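Game Systems Design, Handout 6
Difficulty curves and the "just one more run" feeling
Notes by Melaniia Zhuravel

Welcome back! This is my favorite week of the course, so forgive the length. Last time we took apart turn order and initiative. Now we get to the thing that keeps people up until two in the morning: how a game that starts over every time you die still manages to feel like it's going somewhere.

1. What a run is

A run is one attempt, from the first room to either a win or a death. In our class prototype, Tralasine, a full run has 11 floors. The game called Enano that you played in lab is much shorter, and I'd like you to notice how that changes what a mistake costs. Losing on the last floor of a short game stings for a minute. Losing late in a long one can make people put the controller down for a week!

Write down the length of a run before you write down anything else. Enemy health, shop prices and how often you hand out healing all hang from that number.

2. The sawtooth

Beginners tend to draw difficulty as a straight line going up. Draw a saw blade instead. Each floor climbs, there's a boss at the tip, and then the next floor drops back a little so the player can enjoy the new toy they just earned. That drop matters so much (and it's the first thing student teams cut, every single year). If the room after the boss is as hard as the boss, the reward feels like nothing.

In Tralasine the drop is done with enemy counts. Enemies on floor four hit harder than those on floor three, but the first two rooms hold fewer of them. Try switching that off in the build and playing through. You'll feel it right away.

3. Two kinds of power

Run power is what you pick up and lose: weapons, charms, gold. Kept power is what stays with you between runs: unlocked characters, a bigger starting bag, a new door in the hub.

There's a third kind that lives in the player's head, namely knowing that the archer always fires twice. Leave room for it. If kept power grows too quickly, you can't tell whether your player is learning or simply being carried.

A handy test from the Jostix exercise: take a save file with everything unlocked and hand it to someone brand new. They should do better than on a fresh file, but they should still die. If they win, kept power is doing too much.

4. Random, but fair

Pure dice rolls feel awful. Say a rare charm has a small chance of appearing in each chest. Over 1,000 chests the numbers come out fine, but one player opening a few of them may see none at all, and that player is the one writing the review.

Two fixes we'll code in lab:

Bad luck protection. Every chest without a rare item nudges the chance up for the next one. Reset it when the item drops.

The shuffled bag. Put a set mix of results in a bag, draw without putting back, refill when empty. It's so simple and it works beautifully for room layouts.

Please log your seeds. A bug on seed 176 is a gift if you can replay it and a nightmare if you can't.

5. Watching people play

Sit behind your tester and keep quiet. Mark each death, the floor, and what they did in the next ten seconds. Did they hit restart, open a menu, look at their phone? Quick restarts are the best sign you can get. Keep sessions to 60 minutes, and get a fresh tester when the old one knows the game as well as you do.

For homework, chart one Tralasine run and one Oltmanns run on the same sheet, floor by floor, with player health on top and enemy damage underneath. Colored pencils are very welcome.

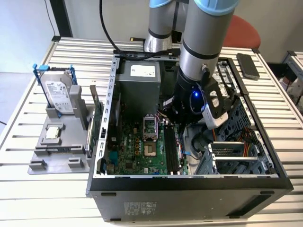
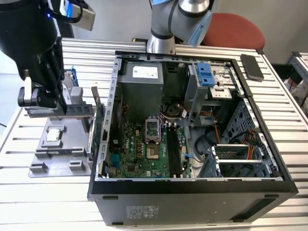

Open tower, power supply at the upper left 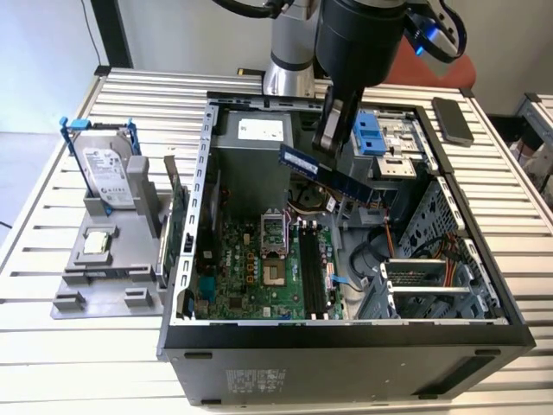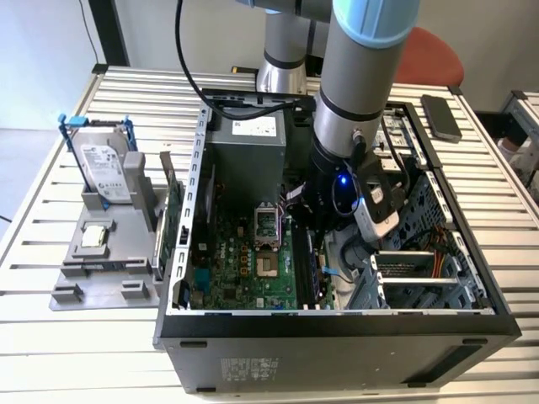
Should the final boss be the hardest fight in the run?

Usually it should be the fight that asks for the most skills at once, but its raw damage can be a little lower than you'd expect. A player arriving there has spent a whole run building up and wants to use it. Give the boss attacks they've met in smaller forms on earlier floors, add one new idea, and let a strong build feel strong.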